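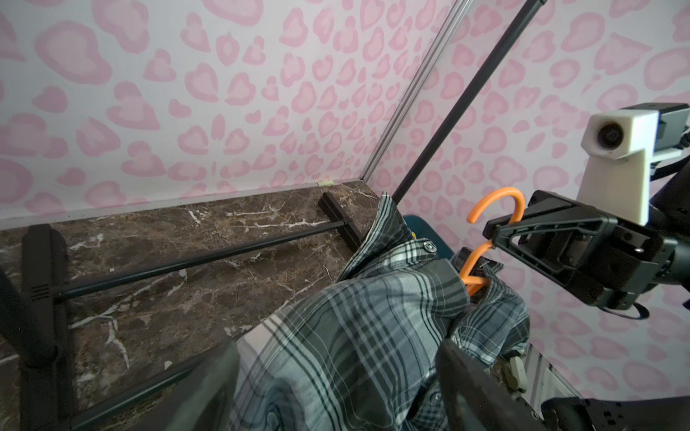 Residents who answered the first survey said that a shirt put away badly is a shirt washed twice, and one reply asked that the project begin with hangers and leave drawers for later. The project group accepted this request. The present report covers the hanging of button-up shirts in shared student rooms at the Altitz residence and was submitted on 1/12/24.

1. Purpose
The group wished to establish how shirts should be hung where closet space is limited and a small rack has to serve in its place. Work began in September and was carried out in the practice corner, which has pink leopard-print wallpaper, a dark brown marble surface and a black clothes rack.

2. Materials
Plaid shirts in grey, dark green, slate blue and white checks were chosen because a crooked shoulder shows clearly against the pattern. Orange plastic hangers were used throughout. The Vimutwood hangers first proposed were too wide at the shoulder for the smaller sizes and were returned.

3. Procedure
The hanger is passed in from the bottom hem, with the hook leading, until the hook comes out at the collar. The collar is then raised, the shoulder seams are set along the arms of the hanger, and the top button or snap is closed. Creases in the body are smoothed downward by hand before the shirt goes on the rod. In all, 155 hangings were recorded over 14 sessions.

4. Findings
Most faults were found at the collar. Shirts left open at the top slid to one side, and those bunched at the waist kept their folds overnight. Entering from the neck was quicker but stretched the collar, and the Mnguni laundry guide used in the residence advises against it.

5. Remaining work
Heavier garments were not tested. The group requests continued use of the corner and the purchase of 300 hangers for the upper floors.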